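The gripper that lied to me (and the screw that gave it away)
02/12/2025

Okay, so I finally found it, and I'm so pleased that I'm writing this up before I've even put the screwdriver away.

If you read my January post you'll know I've been recording tidy-up tasks with a pair of hand-held grippers. You squeeze, the jaws close, and the software logs how wide they are at every moment. Later that recording teaches an arm to do the same job. I love this stuff! Kitchens especially, with all the plastic bags and flimsy trays.

The trouble started when Lenka Gajdoš ran my latest batch through the arm at Castley. She messaged me: "Your robot is very polite. It never touches anything." The arm would go to a tray, line up beautifully, close its jaws to just short of the rim, and lift nothing. Every time. It did this with bags too, although a crumpled bag is forgiving enough that it sometimes got lucky.

My first guess was the calibration file. Wrong. Then I blamed the Skoryk driver (I always blame the Skoryk driver) and lost an evening rolling it back a version, which changed nothing except my mood.
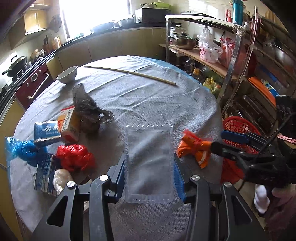
What cracked it was plotting the jaw width over a whole session. With the jaws fully shut, the reading ought to sit at zero. For the first 22 recordings it did. Then it began creeping, a little at a time, until the left-hand unit was reporting a 7 mm gap with its pads pressed flat together. Seven millimeters! On a thin tray that's the difference between a grip and a friendly wave.

So I opened it up. The set screw holding the encoder magnet had worked loose, and each hard squeeze was nudging the magnet around on its shaft. You can't feel it in your hand at all. The jaws move perfectly, the numbers look smooth, and the whole log is quietly wrong.

The damage: 181 recordings, of which I trust the first 22. Lenka thinks we can rescue some of the others by re-zeroing wherever the jaws fully close, and she's already got a script half working, bless her.

Fixes so far: threadlocker on the screw, and a startup check that makes you close both grippers and refuses to record if either one reads more than 2 mm. I've also asked Ukeso if they'd consider a shaft with a flat on it.

Re-recording starts tomorrow. I'm bringing more trays.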